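Logbook > Sim cell > Diary > Wrist and gripper setup

Jul 17, 2019

In by eight. Leandro had left the kitchen cell running overnight and it stopped at episode 1698 with a joint limit warning on the wrist, so the morning went to that before anything else got done. Coffee first, then the log.

The warning was the same one Milagros had last week after she brought in the new gripper model from Smits. The mounting offset in the robot file was still the old one. The sim doesn't complain when it loads, it just puts the fingers a little off from where the controller believes they are, and you find out when it reaches for something low. I changed the offset, saved the old file under Nokholm in case Horacio wants it back, and restarted the cell.

Next was the door. Osvaldo set up this kitchen and he likes his doors heavy. The hinge damping was so high that the arm would stall partway through the pull and the wrist would wind up trying to make up for it. I brought it down in small steps and reran from the same seed each time. For the check I used the head view, with the gripper upright by the bottom of the open door and the table off to the right with the groceries still on it.
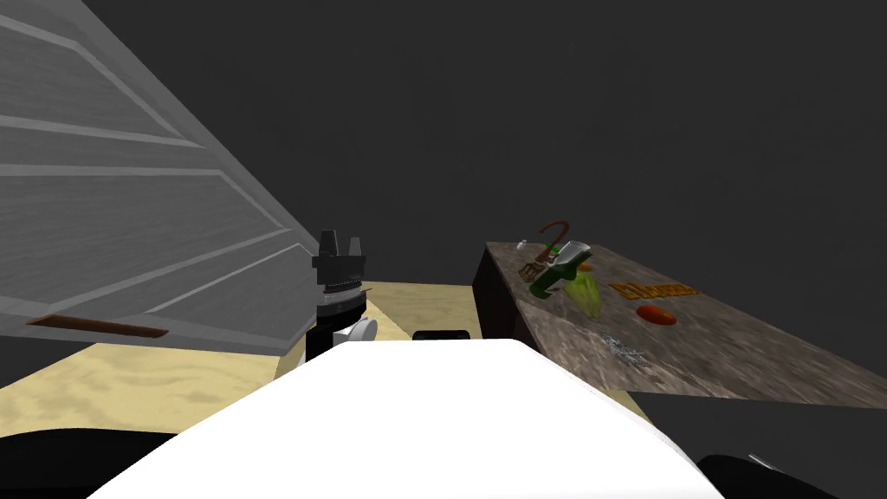

By eleven I had a damping value I could live with. The handle collision shape was also too fat, so I swapped it for a plain box. Reset time for the cell is still slow and I can't see why. Patricio says it's the textures. I think it's the bottle, which has far more faces on its collision mesh than it needs, but I didn't get to it. On the list.

Lunch at my desk. Leftover lasagne. Rang the dentist and moved my appointment to September.

Afternoon was the wrist camera. After the offset change it had to be lined up again because it hangs off the same link. I did it the dull way: park the arm low, look up past the fingers, nudge the pitch, save, look again. What I wanted was both fingers in view at the bottom, one each side, with the palm between them. The first try had it pitched so far forward that the palm was gone altogether. A few more and it was good enough, with the cabbage and the glass sitting near the middle of the opening and the tomato over by the left finger. The far side is darker than I'd like. Milagros can argue with the lights if she wants to, I'm leaving them alone.

Saved the calibration to the Gendard folder and wrote the numbers on the whiteboard as well, after what happened with the last set.
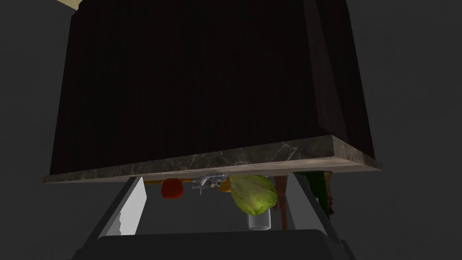 Left for tomorrow

- Cut down the bottle mesh and time the reset again.
- Ask Osvaldo if the other kitchens use the same hinge. If they do, they all need the new damping.
- Finger friction is still at the old default. Try it on the tomato first.
- Tell Leandro to start the next batch at 1861 so it doesn't write over the good ones.
- Delete the 308 test runs in my own directory before Horacio asks about the disk again.

Home by six. Rain all the way and the bus was late.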